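Course handout 4: Small objects at the workplace – how things get lost and found again

Read this before the seminar and bring the list from your own workplace (see the last section). The handout is shorter than the one from July. If something in my English is unclear, please ask me in the break.

1. What we mean by a small object

In this course a small object is anything that one person can carry in one hand and that several people use. Pens, scissors, keys, tape, chargers and measuring tapes belong to this group. Paper does not, as we had paper in handout 3. Personal objects, such as your own glasses, are also outside.

The main difficulty with small objects is that they have a low price and a high use. A firm will keep a register of its computers, but it will hardly keep a register of its scissors. The time for searching is therefore not written down anywhere, and the manager does not see it.

2. The Feltard office

Our first case is the office of Feltard, a firm which sells window blinds. During one month the staff noted every search which took longer than a minute. There were 151 searches in total. Of these, 72 were for writing tools, 33 were for keys and 19 were for scissors or knives. The rest was mixed.

Please look at these figures with some care. The staff wrote the notes themselves, and on busy days they probably forgot to write. We can say that writing tools come first. We cannot say how many minutes the firm has lost, although students like to calculate this in the exam.

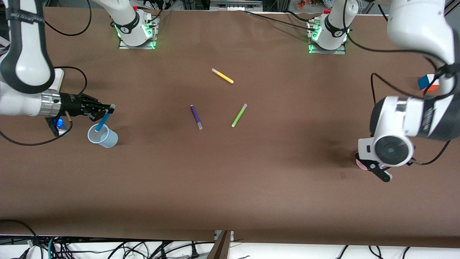 When the office made its first change, it bought more pens. The searches became fewer for two weeks and then came back to the old level. This is a common result. New pens go the same way as the old ones: into pockets, bags, cars and the meeting room upstairs.

The second change was more successful. Each room received a fixed place for its writing tools, and this place was within reach of the person who writes standing up. At Feltard this was beside the telephone in the order room – on the desks it did not work, as every desk has an owner and people do not like to take from it.

3. Home, station and loan

We use three words for places.

Home is the place where the object stays at night.
Station is the place where it is used most often.
Loan is every other place, even for five minutes.

If home and station are the same, the object comes back nearly by itself. If they are far from each other, you need a rule, and rules become tired. In the Brusia warehouse the tape had its home in a locked cupboard and its station at the packing bench. After some months there were rolls hidden behind the boxes, so that people did not have to walk.

A home should be open at the top or at the front. A lid is one more movement, and in the evening it is the movement which people leave out. Labels help new staff, but the old staff do not read them.

4. Marking by colour

Laxdal, a printing house, gave every room its own colour of sticker. The method is cheap and it shows where an object comes from. It does not bring the object back. For this, somebody has to walk through the rooms, and at Laxdal this was done at 4 p.m. together with closing the windows. Jistico used the same stickers without the walk and stopped after one season.

5. For the seminar

Choose one room which you know well. Write down five small objects with their home and their station, and measure the way between them in steps. Mark the object which is most often on loan. We will compare the lists in pairs, and I will collect them at the end. One page is enough, handwriting is fine.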